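Community | Reuse and Repair

Old office computers stripped for parts at Stindton

A batch of 26 desktop computers handed over by the furniture firm Purwood is being taken apart for spares at the Stindton reuse workshop, with the working parts due to go to local households from March.

The machines came out of Purwood's sales office when it moved to laptops. Most are Dell towers, and the workshop is dealing with them one at a time, on the bench, with the side panel off. Drives are dealt with first, so that anything left on them can be wiped before the rest is sorted.
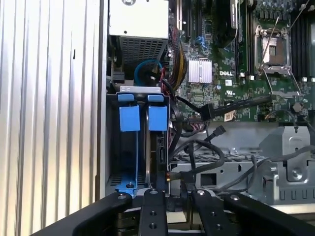 One of the Dell towers with its cover off, showing the blue tabs on the drive cage.

Morena Rizzi, who runs the bench, said the cases were dusty but otherwise sound. Purwood had kept them under desks and had rarely opened them. Six have already been set aside as too worn to bother with, and their steel will go for scrap.
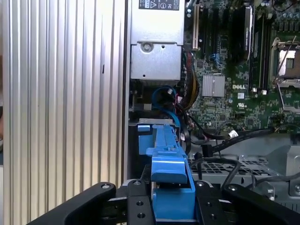

Memory is the part most often asked for. People bring in a slow computer, and a second module is usually the cheapest thing that can be done for it. Sticks are pulled, tested overnight and put into labelled bags. The green Dell boards are kept as well if they pass, even where the processor socket is empty – a matching chip can often be found in the spares drawer. Power supplies are checked separately and any with a noisy fan is thrown out.

The workshop has given out 886 parts since it opened, from mains leads to complete machines. There is no charge, though a donation is welcome.
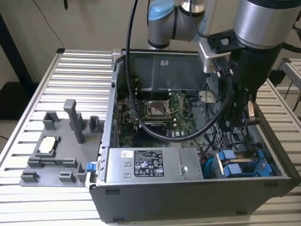
Deolinda Loureiro told the workshop she would like to see more whole computers go out and fewer bags of bits, as plenty of families on her road would not know where to fit a memory stick. Rizzi said that was a fair point, and that at least some of the Purwood machines would be rebuilt and given out ready to use.

Rebuilt computers will have a wiped drive, a fresh operating system and a keyboard and mouse. Monitors are in short supply, and the workshop is asking for flat screens with their leads.

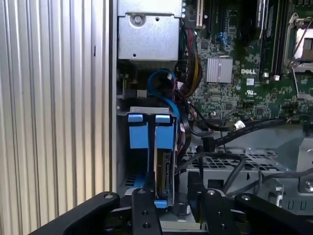 Drives that fail the wipe are drilled and sent away with the scrap. A list of serial numbers goes back to Purwood so that the firm can close its own records.

The workshop opens at 10am. Larger donations should be arranged beforehand with Jawad Tarar at the front desk.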